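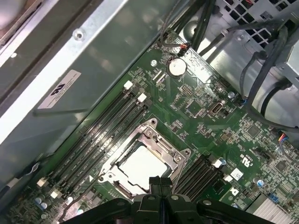

My speech falls apart in the second minute no matter how often I read it over, one reader from Paltow wrote to us in February, and could we please print something on practicing at home that doesn't need a spare room. Most of the tips below came from members of the Kondley and Fudcombe speaking clubs. None of them need special equipment.

Stand up in the kitchen

Reading a speech at the table is fine for fixing the wording, but it won't tell you how long it runs. Stand at the counter and say it at full voice. Turn off the exhaust fan and the dishwasher first. If the oven has a timer, set it for the length of your slot and stop when it rings, even in mid-sentence. Mark that spot on your notes and cut whatever comes after it, or cut something earlier to make room.
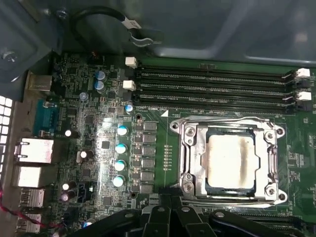 Inside the case, with the processor and memory slots.

Cut before you memorize

A page of 300 words takes longer to say than people think. Read it aloud once and cross out any sentence you trip over. Taking out 40 words usually does no harm, and you can put a pause where they were. Don't start memorizing until the cutting is done - old lines have a way of coming back on the night.

Learn the opening and the closing by heart. For the middle, one index card per point is enough. Write in thick marker and keep each card under 20 words. Number the cards in the top corner in case you drop them, and punch a hole

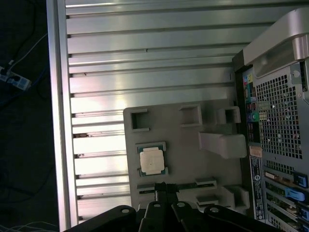 in the same corner so they can go on a loose ring. A ring also keeps them flat in a drawer between meetings. Old recipe cards work, blank side up.

Use the hallway for distance

Put a chair at the far end and talk to it. If you have help, ask someone to sit there and raise a hand when a word gets lost. A club room with 80 seats needs more voice than a living room, so open the doors and practice from one room to the next. 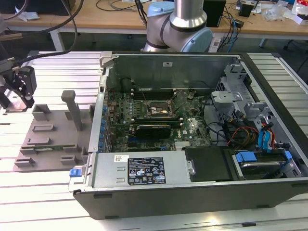
The night before

Go through it once after supper and leave it alone. Put the cards, a pen and a bottle of water in the bag you are taking. Skip the ice, which tightens some people's throats. Members at Fudcombe meet at 7 p.m. and suggest eating lightly by 5.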